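第7章　予告編は何を約束するのか

この章で学ぶこと
・予告編と本編の関係を、広告としての側面から検討する
・「観客の期待」という言葉の使われ方を疑う
・公開前の数字を読むときの手続きを身につける

7.1　宣伝文句を資料として読む

映画の予告編は本編の要約である、と説明されることが多い。配給会社の担当者もそう言うし、入門書の多くもそう書いている。本章ではこの説明をひとまず信用しないところから始めたい。要約であれば、本編を見た人が読んで「たしかにこういう話だった」と納得できなければならないが、実際の予告編でその条件を満たすものがどれほどあるだろうか。台詞の順序は入れ替えられ、別々の場面の切り返しがつながれ、本編では使われない音楽が流れる。これを要約と呼ぶのは、ずいぶん気前のよい話である。

例として、長編映画『Pevum』の宣伝を取り上げよう。監督はインゲボルグ・ペーターセン、主演はツェポ・ドラミニとイマニ・スワイで、配給はハウザー（Hauser）社が担当した。この作品には予告編が2本ある。最初の短い版は八月に出され、続いて長い版が2019年9月11日に公開された。短い版はドラミニの演じる測量技師が町に戻ってくる話に見える。長い版になると、同じ人物が町を売り渡そうとしている話に見える。どちらも同じ撮影素材から作られている。

配給側の説明によれば、長い版は「観客の声に応えて」作られたという。しかし、この「声」がどこから届いたのかは説明されていない。公開前の作品であり、観客はまだ本編を見ていない。応えるべき声があったとすれば、それは短い版に対する反応であり、つまり広告に対する反応である。広告への反応をもとに次の広告を作ることを、作品への期待に応えたと言い換える。この言い換えは業界の記事の中であまりに頻繁に行われるため、読み手はもう引っかからなくなっている。本章の読者には、ぜひ引っかかってほしい。

7.2　「先行公開」という出来事

もう一つ疑ってかかるべきなのは、予告編の公開そのものがニュースとして扱われる慣行である。新聞の映画欄や情報サイトは、予告編が出たという事実を記事にする。そこには出演者の名前が並び、あらすじが数行つき、最後に公開時期が添えられる。書き手が独自に調べたことは、ほとんど含まれていない。長い版の公開時に出た記事を読み比べると、主要な二段落の語順まで一致しているものがある。もとになった資料が同じなのだから、当然の結果ではある。 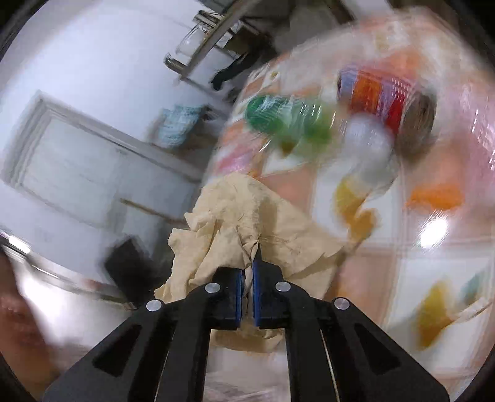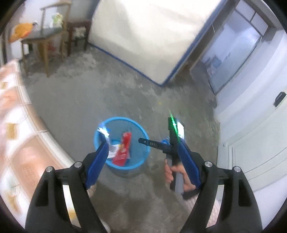
映画記者のアウグスティナ・アヤアバは、この種の記事を「転送」と呼んでいる。受け取ったものを次へ渡すだけの作業だという意味である。厳しい言い方に聞こえるが、彼女自身も若いころは一日に何本も書いたと認めているので、外から石を投げているわけではない。問題は、転送された文章が読者の側では報道として受け取られることにある。署名があり、見出しがあり、新聞の名前がついていれば、誰かが確かめたのだろうと人は思う。

もっとも、アヤアバの批判にも甘いところはある。彼女は、記者に時間さえあれば状況は改善すると考えているらしい。だが時間を与えられた記者が、予告編について何を調べればよいのかは、それほど明らかではない。本編を見ることはできず、出演者への取材は配給会社が手配する。編集を請け負った会社の名前すら、公表されないことが多い。『Pevum』の場合は例外的に、長い版の編集がプルライン（Pruline）社によるものだとわかっている。それでも、監督のペーターセンがその編集にどこまで関わったのかは確認できない。

7.3　試写の数字

宣伝の現場では、予告編の効果は試写調査で測られることになっている。調査会社ジトゥス（Zitus）がまとめた資料では、およそ200人の回答者に長い版を見せ、「本編を見たくなったか」と尋ねている。結果は好意的であったと報告された。この一文を読んで、何がわかるだろうか。

まず、比較の相手がいない。予告編を見せられた直後に見たいかと聞かれれば、多くの人は見たいと答える。何も見せずに題名とあらすじだけを伝えた場合や、短い版だけを見せた場合の結果がなければ、長い版の効果を論じることはできない。次に、見たいという答えと、実際に切符を買うことの間には距離がある。この距離を埋める調査は費用がかかるため、めったに行われない。さらに、回答者がどのように集められたのかが書かれていない。映画館の客に声をかけたのであれば、もともと映画館へ行く人に、映画館へ行きたいかと聞いたことになる。

ジトゥスの調査を設計したピルミン・リュティは、のちに業界誌への寄稿で、設問は依頼主の希望に沿って選んだと書いている。これを不正の告白のように引用する論者もいるが、筆者はそうは考えない。依頼された調査とは普通そういうものである。責められるべきは、依頼主の設問から出た答えを、一般の観客の意見として引用した側であろう。なお、同じ寄稿には、自由記述欄に否定的な感想を書いた回答者が11人いたとある。その内容は公表された要約には載らなかった。少数だから省いたという説明は成り立つが、少数の好意的な感想は宣伝文句として印刷されている。

7.4　本章の進め方

以上の例から、予告編は嘘であると結論するのは早い。その種の断定は威勢がよいだけで、要約だという通説と同じくらい検証されていない。予告編を見て劇場へ行き、満足して帰る人もいるし、予告編のほうが本編より優れていたという作品も、残念ながらある。本章の前半では、公開年の異なる予告編を場面単位で分解し、本編のどこから取られた映像かを照合する。後半では、宣伝記事の文面を配給会社の資料と並べ、書き手が加えた語と削った語を調べる。

照合の作業は退屈である。印象で語れば一行で済むことに、何時間もかかる。途中で通説に戻りたくなる場合もあるだろうが、そのときは手元の記録表のどの行が通説を支えているのかを確かめてほしい。

予習課題
関心のある作品を一つ選び、予告編を音を消して一度、映像を見ずに音だけで一度確認し、それぞれから読み取れる筋を書き分けておくこと。本編をすでに見ている作品を選んだ者は、見る前に自分が何を期待していたかを思い出して書いてもよいが、その記憶を証拠として扱ってはならない。記憶の扱いについては第9章で改めて論じる。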